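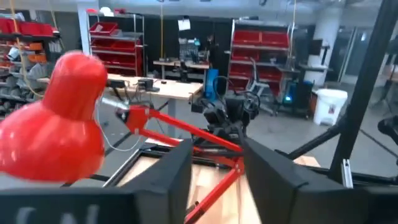
My electricity supplier has written to tell me I am on the wrong plan. They are the ones who put me on it.

The letter is 9 pages long. Page one says I could save money. Pages two through eight are about what they mean by "save."

For the record, the plan I'm on is called Hellura Simple. It has 3 rates. One of them applies only in April, and I have read that paragraph four times.

So I called. Waited through the same pan flute song until I could have played it at a wedding. Got Uriel, who was lovely and had never heard of Hellura Simple.

Uriel asked for my last meter reading. I said 218. He said that was very low. I said I'd been sitting in the dark to prepare for this call.

He did not laugh, but he typed something - I'd love to know what.

Anyway, the new plan is called Hellura Simple Plus. Same rates, plus points. You can trade 2,000 points for a tote bag.

My neighbor Afia has been on Plus for a year. She has 3 points. She thinks she got them for opening an email.

Her advice was to read by one lamp and go to bed when it gets boring, like her grandmother did. I tried it last night and was asleep by page six of the letter.

Deadline to switch is 15th April. If I do nothing, they switch me automatically. If I don't want that, I have to fill in a form, and they'll mail it to me after the deadline.

Will report back on the tote bag.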